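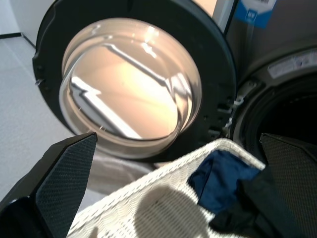 Door wide open, gasket on the right, a bit of lint on the glass.

Musty smell from the washer – what am I missing?

culleygreen wrote:
Hi all, we moved into the flat in Brodport in February and the front loader came with it. Everything comes out smelling a bit like a pond! I've done two empty hot washes and wiped the rubber seal, no real change. I leave the door open between loads. Anything else to try before I ring someone out?

pegbag9 wrote:
Filter. Little flap, usually at the bottom, towel on the floor first. I pulled a sock out of mine that I'd given up on years ago. And halve your powder, everyone uses too much.

marrowfat wrote:
Don't agree about the powder. I went down to half and my tea towels went grey. Keep the dose, wash hotter now and then.

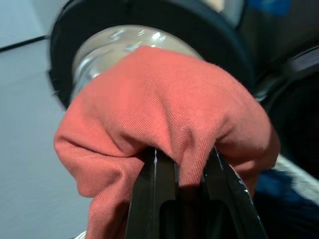 Can you put a coral twill in with navy and black?
I'd wash it separately the first couple of times, then at 30 with the darks once no colour comes off on a damp white cloth.

culleygreen wrote:
Thanks, that's my other headache, the colours. I never have enough of any one shade for a full load, so it all goes in together and I hope for the best. 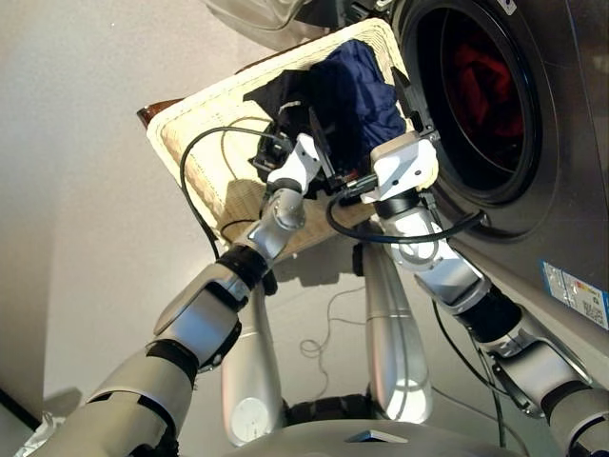

Darks going up to the drum, navy nearest the door.

pegbag9 wrote:
Lovely basket. Is it the Havum one? I had the Halvorsen and the rim went after 5 months, bits of weave all over my jumpers. Wouldn't buy it again.

culleygreen wrote:
No idea, sorry – it was my aunt's and there's no label on it. It's a good shape for tipping, though I do wish it was deeper. Red goes in last if I'm feeling brave.
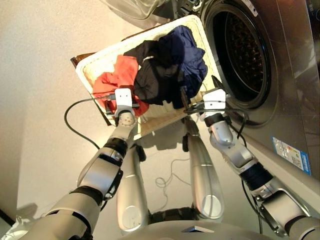

marrowfat reckoned the red should stay out altogether until it's had a wash by itself, and said colour catcher sheets were money down the drain.

pegbag9 wrote:
They are not! Mine come out pink every time, so that dye was going somewhere. Anyway, culleygreen, did you find the filter?

culleygreen wrote:
Found the flap, can't shift the cap. Going back in with rubber gloves after tea.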